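Evaluating a Bought-In Robot Kit
Handout 4: the Bonar two-arm table kit
Course tutor: Katherine Benavides
Lab support: Deming Shao

Read this before the lab. Bring a printed copy, as the laptops will be in use.

What you are reviewing

The Bonar is sold as a table-top kit for handling cloth. The buyer gets two arms with grippers, the rails and plates to fix them to, and a licence for the Timel software. The table is not part of the kit. The list price we were quoted is 2,387 pounds, with delivery on top. A support contract is extra and lasts 2 years.

Your job is to write the kind of review a small firm would want before spending that money. Assume the reader runs a laundry or a hire business and has never owned a robot.

What the supplier claims

The sales sheet makes four claims that matter to us:
- One person can set the kit up in a morning.
- The arms can fold small flat cloths without a fixed starting position.
- A new task can be taught by hand, with no code.
- Worn gripper pads can be changed without tools.

Treat each of these as something to check. Note the exact wording on the sheet. "Can fold" does not say how often or how neatly, and "a morning" does not say whose.

How cloth differs from boxes

A box keeps its shape when it is picked up. A cloth does not, and the same cloth dropped twice will land two different ways. The software has to find an edge or a corner it can trust, and the gripper has to take one layer and leave the next. Most failed folds start with a bad first grip, so watch that part closely.

Two arms help because one can hold while the other pulls. They also get in each other's way. Mark on your sheet any run where one arm has to wait for the other.

Running the trials

Work in pairs. Each pair has 30 minutes at the table and should plan for 15 runs. Change the cloth between runs and write down the colour each time, so that results can be matched later. Do not flatten a cloth by hand before a run unless the sheet tells you to.

For each run record the start position, which arm moved first, whether the grip held, and the state of the cloth at the end. Use the words flat, creased, part folded or folded. Do not make up your own.

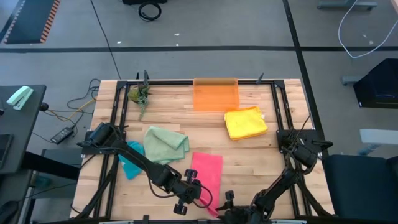 Score the run on the finished fold only. A slow run that ends in a square fold still counts as a pass, and the time goes in a separate column. If you stop a run yourself, write "stopped" and the reason. Do not leave it out.

Keep hands and sleeves outside the rails while the arms are powered. Deming will show each pair the stop button.

Comparing with other kits

Last year's group reviewed the Zirnau, a single-arm kit, and Xinyi Tang's report on it is in the course folder. Use her table headings so the two can be read side by side. Her cloths were larger than ours, so do not compare the times directly.

Write-up

Two pages at most, with the run sheet attached. State whether you would buy, hire or wait, and give the result that decided it. Send it to Yutong Zeng by 8/7/22.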